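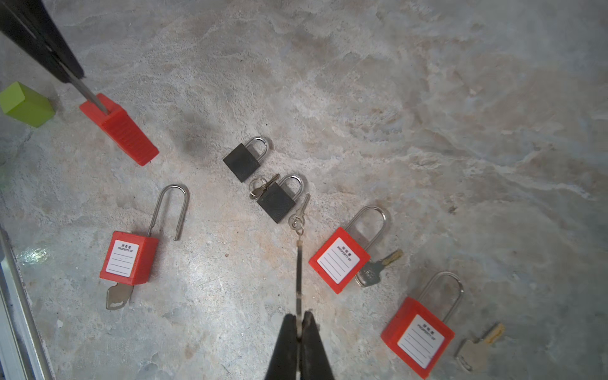
*Padlocks and keys on the work floor, both grippers in view.*

**Two-arm demonstration cell, Rukutberg**
**Safety and condition check before recording**

Date: Mar 3, 2024
Checked by: Hanneke Goossens
Operator on shift: Sem Kuipers
Task set: Kuldale, padlocks and keys
Recording software: Dixit
Hand controllers: Hornirik pair, left and right
Hour meter at start of check: 688

Marks used: OK, FIX (corrected during the check), OPEN (still to be done), N/A. An OPEN item in section 1 or 2 stops the session. OPEN items in other sections go on the list at the end with a name against them.

## 1. Stopping the arms

- [x] Emergency stop at the operator seat cuts both arms. **OK**
- [x] Second stop, by the door, cuts both arms. **OK**
- [x] Foot pedal released: arms hold position and ignore the hand controllers. **OK**
- [x] Reset needs a separate press and the arms do not move on reset. **OK**
- [x] Arms do not jump when the controllers are re-engaged away from the arm pose. **FIX**

Comment: On the first try the left arm made a small, quick move when Sem pressed the pedal with his controller held well off the arm's position. The match check in the Hornirik settings had been switched off for the left side only. Switched back on and tried again from several poses. The arm now waits until the controller is brought back to it. Sem says he did not change the setting, so please look at both sides after any software update and don't assume they are the same.

- [x] Operator can reach the seat stop without letting go of both controllers. **OK**

## 2. Arm mounting and reach

- [x] Base plates tight on the rail, left and right. **OK**
- [x] No play at the shoulder when the arm is pushed by hand with power off. **OK**
- [x] Software limits keep both grippers off the tiled walls. **OK**
- [x] Lower limit keeps closed fingers from pressing into the floor. **OK**
- [x] Force cutoff trips when a finger is pressed on the test block. **OK**
- [x] Speed cap set to training value. **OK**

Comment: The lower limit was tested with the fingers closed and again with them open. It should be tested both ways every time. The old form only asked for closed.

Comment from Sem: With the cap at the training value it takes longer to bring the second hand over, but handovers are easier to control. I would leave it there for this task set.

## 3. Grippers and fingers

- [x] Fingers open and close over the full range without sticking. **OK**
- [x] No cracks at the finger root. **OK**
- [x] Finger screws tight. **OK**
- [ ] Finger surfaces in good condition. **OPEN**
- [x] Slide rail in the gripper body free of grit. **OK**
- [x] No sharp burrs on the fingers. **OK** 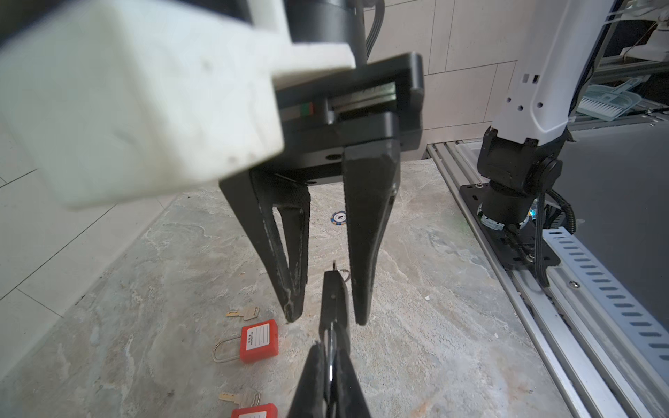 *Grippers at close range, with scuff marks on the inner edges of the near left finger.*

Comment: The scuffing looks worse than it feels. I ran a gloved thumb along the edges and found nothing that would catch a cable or a hand. It stays OPEN because keys are thin and the grip depends on the last bit of the fingertip. If a key turns in the fingers during a demonstration, stop and write down which gripper it was. Change the fingers as a pair.

Comment from Sem: I have had keys slip more often when I pick them up by the ring. Picking up by the flat part is steadier but harder to line up from the wrist view. I use both, because Kuldale asks for a mix of grips.

The tips come near each other in most handovers. The software does not stop finger-to-finger contact. It only limits the force. The operator has to bring one hand in and keep the other still. Moving both at once during a handover is not allowed for anyone who has not been signed off.

## 4. Cables

- [x] Arm cables follow the full reach without pulling tight. **OK**
- [x] No cable can be caught between the two arms in the shared area. **FIX**
- [x] Sleeves whole, no bare wire. **OK**
- [x] Wrist connectors seated. **OK**
- [ ] Loops hanging below the front rail tied up. **OPEN**
- [x] Controller cables clear of the operator's feet. **OK**

Comment: The cable at the right wrist could reach the floor objects when the gripper was pointed straight down and the elbow was low. I moved the clip back along the forearm. There is still slack, and it needs to be there for wrist rotation. Check it by eye before each batch.

The loops below the rail are not a danger to the arms. They are a danger to a person who leans over the rail to reset objects and catches a sleeve. Ties of 400 mm are long enough to go around the bundle and the rail. Do not use the short ones, which were pulled so hard last June that a sleeve was dented.

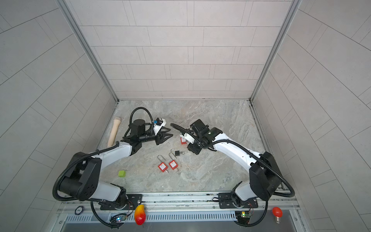
Power cables and signal cables should be tied separately. If that isn't possible in one place, leave a gap and put a second tie on each side of it. Leave the small circuit boards on the front ledge alone while doing this. Their wires are thin and the connectors come off easily.

## 5. Work floor and objects

- [x] Floor free of oil, dust and metal chips. **OK**
- [x] Task objects match the sheet for the batch. **OK**
- [x] No glass or brittle items in the reach of the arms. **OK**
- [ ] Ledge in front of the rail free of loose items. **OPEN**
- [x] Padlock shackles move freely and do not snap shut on their own. **OK**
- [x] Keys whole, no bent blades. **OK**
- [ ] Task padlocks marked so they can't be taken for lockout padlocks in use. **OPEN**

Comment on the ledge: There is a red light bulb at the right-hand end and other loose items by the left base. The arms don't go there in this task. A person resetting objects does lean there, and a bulb can roll. Move it to the shelf.

Comment on the padlocks: This is the one I care most about. The red ones are the same kind we hang on the power cabinet, with the "PROPERTY OF" label and blank lines under it. An unmarked red padlock found on the bench could be someone's real lock, or it could be from the task box. Mark the task locks on the back, where the wrist cameras will rarely pick it up, and keep them in the task box with their keys when the cell is off. Real lockout padlocks never go on the work floor, even for a quick try.

Comment from Sem: Can the mark be a scratch instead of paint? Paint would change how the objects look between old and new recordings – I would rather ask the Kuldale people first.

Reply: Scratch is fine as long as it can be felt with a glove on. Ask them, but the locks are to be marked before the next batch either way.

## 6. Resetting between demonstrations

- [x] Pedal released and both arms parked before a hand goes in. **OK**
- [x] Dixit shows "paused" and the operator says so out loud. **OK**
- [x] Only one person resets. **OK**
- [x] Long sleeves rolled, lanyards off. **OK**
- [x] Dropped keys are picked up by hand after parking, not chased with the gripper. **FIX**

Comment: I watched Sem run a short set. The procedure was good, apart from one dropped key that he went after with the left arm near the wall. He stopped when asked. A drop outside the marked area ends the demonstration. Label it as a drop in Dixit and keep the recording. Failed attempts are wanted in this task set and there is no need to rescue them.
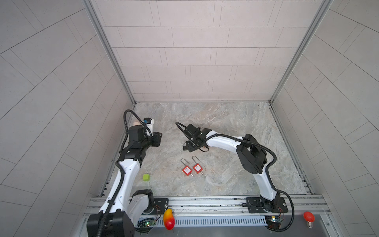 *Both arms over the work floor, two red padlocks between them.*

Leave the lime-green cube where the batch sheet puts it. It should be checked after every reset, because it is easy to knock with a sleeve when reaching for the padlocks.

## 7. Operator

- [x] Signed off for two-arm control. **OK**
- [x] Knows what to do if the wrist view freezes. **OK**
- [x] Break taken after 45 minutes at the controllers. **OK**
- [x] Seat and screen height set for this operator. **OK**
- [ ] Second person within calling distance for the whole session. **OPEN**

Comment: If a wrist view freezes, release the pedal first and look at the cell after that. Do not finish the move from memory or from the fixed camera. Sem gave the right answer when asked.

The second person was called away twice while I was there. Recording may go on with one person only if no resets are done.

## Open items

| Item | Who | When |
|---|---|---|
| Change finger pair on the scuffed gripper | Hanneke Goossens | Before batch 177 |
| Tie up loops below the rail | Sem Kuipers | Before next session |
| Remove loose items from ledge | Sem Kuipers | Today |
| Mark task padlocks | Sem Kuipers, after asking Kuldale | Before next batch |
| Agree on cover for the second person | Hanneke Goossens | This week |

Result: cell released for recording at training speed. No open items in sections 1 and 2.

Signed: H. Goossens
Read by operator: S. Kuipers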